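The Basement Sealer Boom

Every wet spring brings a new crop of miracle coatings, and every one of them promises a dry basement by Saturday. 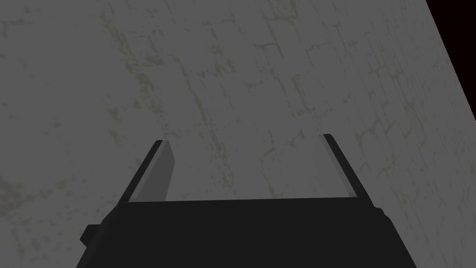 The pitch rarely changes. Roll on two coats, wait 20 minutes between them, and the damp is gone for good. Katiyar, which sells its sealer by the bucket at home shows across Dritdale, calls this "whole-wall protection." I asked what the phrase meant and got a brochure. The brochure used it 4 more times.

My quarrel is with the diagnosis. Water in a basement usually starts outside, with a short downspout, a clogged gutter or a yard that slopes the wrong way. A coating on the inside does nothing about any of those. It may hold back a little moisture for a while, and sometimes that is enough. But a homeowner who has spent a weekend painting tends to stop looking for the leak.

Then there are the full-service outfits. A couple in Rirkstead showed me a quote from Cirnar for $2,918, good until the end of the visit. It covered cleaning, sealing and something listed as "wall conditioning." Gutters didn't come up. The salesman had never walked around the house – he went straight down the stairs with a moisture meter and came back up looking worried.

They put him off and bought downspout extensions. I can't tell you that solved it, and neither can they, as it has hardly rained. Still, it was a cheap thing to try first.

Some basements do need serious work, and a bowing wall is a job for an engineer. The guarantee deserves a slow read too. Katiyar's lasts "the life of the coating," and the coating's life, according to page 2, ends when it fails.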